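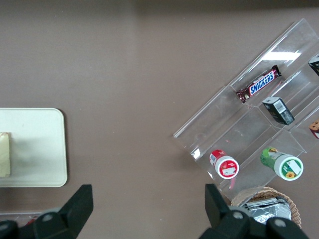

The Drirden Counter Kit is my attempt to sell you the most tedious part of teaching an arm to pick things up, already done. It's a two-finger wrist unit with its own little camera, plus the recording software I wrote to go with it, plus a crate of everyday objects for it to practise on. I started with wooden blocks like everyone else and I got lovely results with wooden blocks. Then I asked the arm for a Snickers off a clear stepped stand and it went to pieces! See-through shelves are horrible for a camera. You get glints off the edges, a big white reflection of the light overhead, and bottles lying on their sides on the lowest step. So that's the sort of counter the kit is built round now, and it's the sort of counter I record on.

What's in the crate

The wrist unit (black fingers, open and close only, no clever knuckles)
Wrist camera, fitted and focused before it leaves me
Hand controller and 70 cm lead
Clear tiered stand, cream tray, round wicker basket
Box of 39 practice objects, mostly packets, bottles and small cartons
Recording software for one computer, with updates for as long as I keep making them
Printed booklet, which Siiri Hämäläinen rewrote from top to bottom after reading my version

Fresh food isn't included, for reasons of post. You'll want some though, and I'll come to that.

How a session goes

You put your objects out, you type in the job in plain words ("put the bottle in the basket", that sort of thing), you press the green key and you do it yourself with the controller. When you've finished you press the green key again. The software keeps the camera view, the finger opening and the arm position together, so you don't end up lining up three files at midnight like I used to. If you make a mess of it, press red and it goes in a separate folder. Please don't delete your messes. I threw away a whole January's worth before Marjatta Hirvonen told me she'd have used them for teaching the arm to recover – I still feel a bit sick about it.

Move things between goes. I can't say this enough. Turn the tray, swap the shelves, shove the basket to the other side. My first proper set had 821 goes in it and the tray was in the same spot for nearly all of them, and what the arm learned was where my tray lived.

Soft things 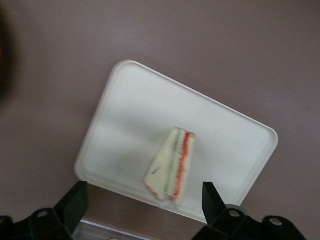 Bread deserves its own bit of the page, as it's what people write to me about most. A boxed item forgives you if you squeeze too hard. A sandwich doesn't, and a squashed one looks different on the next go, so you're no longer recording the same job. I use the Waltell pads for these (sold separately, they push on over the standard tips) and I bring the fingers in slowly with the speed dial on 13. Open them wide first, come down either side, then close. If you drop in at an angle you'll catch the corner. I get through a fair few sandwiches in a recording week, and egg is a mistake.

Write the filling in the notes box if you can be bothered. It takes two seconds and it's handy later when one lot of goes works and another lot doesn't.

Will it fit my arm?

It bolts straight on to the Luangrath small arm, which is what I use. For anything else you'll need the adaptor plate, so tell me the make when you order and I'll check the holes before I take any money. It won't suit very heavy things. I wouldn't go past a full squash bottle, and I wouldn't do that one all day.

Do I get your recordings too?

Yes, every kit comes with the Sonville set on a memory stick. It's all counter and table work, all done by me or Siiri on the controller, so you'll see two quite different styles of grabbing. Mine is the hasty one. You can start from those and add your own, and I'd say do add your own, even just an afternoon's worth on your own table with your own lamps.

Ordering

I build these in small batches and the next lot is open now. Send me a message with your arm, your country and whether you want the Waltell pads. Spare fingertips and camera covers are on the spares page – get a second cover while you're there, they do scratch.

Page last changed 5 Jan 2019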